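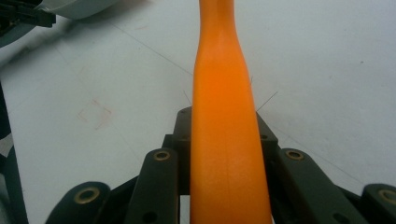
What Happens When You Call for an Ambulance?

Maybe you have seen an ambulance go by with its lights on and you asked yourself how it knew where to go. On this page we follow one call from the beginning to the end. The town of Irwood is small, but the work is the same in many bigger places.

Step 1: Somebody answers

When a person in Irwood calls the emergency number, the call goes to a room in Clomness, the next town. The people who sit there are named dispatchers. They wear headphones and have three screens in front of them. At night there are two dispatchers and in the day there are four.

The first question is always the same: "Where are you?" Some children find this strange. They think the first question should be "What happened?" But if the phone stops working after ten seconds, the dispatcher can still send help to the right street.

Step 2: The questions

After this come more questions. Is the person awake? Is the person breathing? How old is the person? It is possible that the dispatcher asks something twice. You did not do anything wrong. Just answer again, and if you don't know, say "I don't know." This is a good answer too.

You may worry that all these questions make the ambulance late. They do not. One dispatcher talks with you and, at the same time, another one sends the ambulance.

Step 3: On the road

The people who work in the ambulance are paramedics and emergency medical technicians. We say EMT for short. A paramedic studied longer and can give more kinds of medicine. Both can help a person breathe and can stop a cut from bleeding.

Gavin Morrison is a paramedic at the station on Kerr Street. We asked him if he is afraid when he drives fast.

"I don't drive so fast as you think," he told us. "At a red light I slow down and look, even when the siren is on. Some drivers listen to loud music and they don't hear me."

In July the station had 338 calls. In the month before it had 300. Summer is a busy time, with more people on bicycles and in the lake, and on very hot days older people can get sick from the heat.

Step 4: At the door

If you are at home when the ambulance comes, you can help with small things. Open the door if an adult says it is okay. Put the dog in another room. In the evening, turn on the light outside, so the number of the house is easy to read.

The paramedics will ask many of the same questions again. They will also want to know which medicine the person takes. Many families in Irwood keep a list of medicines on the refrigerator.

Step 5: The hospital

Not everyone goes to the hospital. Sometimes the paramedics help the person at home and then they leave. If the person must go, the ambulance drives to Bodard Hospital, on the other side of the river. The paramedics call the hospital from the road and tell the nurses who is coming.

Some words to know

Dispatcher: the person who answers the emergency call and sends help.
Siren: the loud sound that tells other drivers to make space.
Stretcher: a bed with wheels.
Patient: the person who is sick or hurt.

Can I call if I am a child?

Yes. If somebody is badly hurt or does not wake up, and no adult is there, you can call. In the United States the number is 911. If you called by mistake, don't hang up. Stay on the phone and say it was a mistake. The dispatcher will not be angry with you.

Learn your address by heart, with the number of your apartment if you have one. Try it tonight at dinner and see if everybody at the table can say it.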